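**Week 2 – Faults we paid for so you needn't**

Beatriz Vieira's two-arm lift at Dosby ran 489 times in simulation without a complaint. On the shop floor it managed 108 cycles before the left arm stalled and the right one, having heard nothing about it, kept pushing. The bin went over. The incident report called this "an unplanned relocation".

Read the controller log before the tutorial. Each arm watched its own force limit and took no interest in its neighbour's. The stop signal existed – it was wired to a lamp. 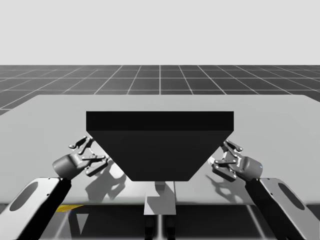
*Fig. 2. Simulated cell, grippers either side of the dark tapered body, neither gripping it.*

Start your rebuild from this pose. Freeze the left arm partway through closing and record what the right arm does in the next two seconds. If your answer is "nothing, it stopped", check that you haven't frozen both. Sille Blöndal marked last year's lot and has grown tired of that one.

Bring to the tutorial:

- your force plot, both arms on the same axes
- one paragraph on where the shared stop belongs

The lamp, I'm told, worked perfectly.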